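Tammont workshop, bench arm pre-run check
Checked by: Hoi-yan Tse
Second pair of eyes: Bouchra Bennani
Month: June

1. E-stop within reach of whoever is driving. OK. Pressed it, arm dropped out straight away.

2. Base bolts. One a bit slack, nipped up. Fung-ping please recheck before the long run, I only had the short key.

3. Speed limit in config. Was still at 2000 from Consuelo's test, put back to 1000. Please dont leave it up.

4. Wrist camera bracket. OK, no play. Screws marked with paint pen now.

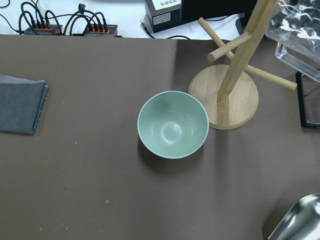

5. Mains and cables. Power strips at the back stay off the brown top, fine. Cables are a mess though, want tying down before anyone adds more. Advisory, not a fail.

6. Work area. Bowl and mug tree very close together, so go slow on any approach from the side. Mug tree pegs are a snag risk for the fingers. Surface wants a wipe, bits on it.

7. Gripper pads. Left one wearing. Spares in the Fovar box, 3 left, someone order more.

8. Homing. Ran it 6 times, fine. Slight buzz on the elbow on the way down, same as last month. Najwa thinks belt, I think bearing. Not stopping for it.

9. Glasses and tied back hair. Reminded everbody.

Result: pass with comments. Items 2 and 5 to be signed off before it runs with no one at the bench.

H.T.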